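Category: Station Diary

November 3, 2023

The autumn maintenance period at Flernonwood closed this afternoon. The entry is longer than usual, as the diary has not been kept since the last week of September and the coordination office has asked for a full account before the winter schedule takes effect.

The snow depth sensors on the upper line are all reporting. Two had drifted during the summer and were reset against the manual stake. The stake itself was found to be leaning and has been straightened, and the readings taken before the correction are flagged in the log. They have not been removed. Whoever prepares the seasonal file should leave the flags in place, as the Wanden office will want to apply its own adjustment.

The soil temperature string at the lower plot remains a concern. The sensor at 100 centimeters returns a value at every interval, but the value does not change enough to be believed. The string will stay in the ground until spring, since digging now would disturb the plot for the whole season. Its data will be archived at the lowest quality grade and kept out of the shared catalog.

Stream gauging was completed on 4 occasions during the period. The highest flow, 295 liters per second, followed the heavy rain at the end of September and falls outside the present rating curve. A new curve has been requested. Until it is approved, flows above the old limit are to be reported as provisional.

The most time went to the Isora data transfer. All partner stations are now expected to deliver their records in the common format, with station history attached, and our own history was in poor order. Instrument changes had been written down in three places and did not always agree. The merged list was finished on Wednesday and holds 1635 entries, going back to the first mast. A copy has been placed in the station cabinet and another sent to Wanden.
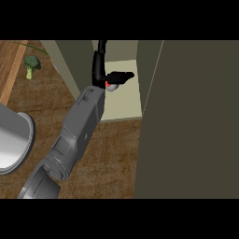
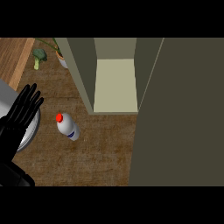
Brynjólfsdóttir replied to the merged list this morning and objected to one point. The early wind records, she wrote, should not be joined to the present series under a single station code, because the mast was moved uphill and the two sites do not share the same exposure. She would prefer two codes and an overlap note, even if this leaves the catalog with a shorter series than the one announced to the partners.

The objection is accepted. It was raised in a different form at the spring meeting and should have been settled then. The series will be divided at the date of the move, and the announcement to the partners will be corrected in the next circular. This will delay our delivery to Isora, and the coordination office has been informed.

Other matters. The spare logger has been returned from calibration and its certificate filed. The battery bank was tested under load and passed, although one cell is weaker than the rest and should be checked again at midwinter. The gate on the lower track does not latch and has been tied. The winter access permit has arrived and is valid for the same routes as last year, except the path along the east side of the stream, which remains closed.

Station checks move to the winter interval from Monday. The next entry will record the first visit and the state of the tied gate.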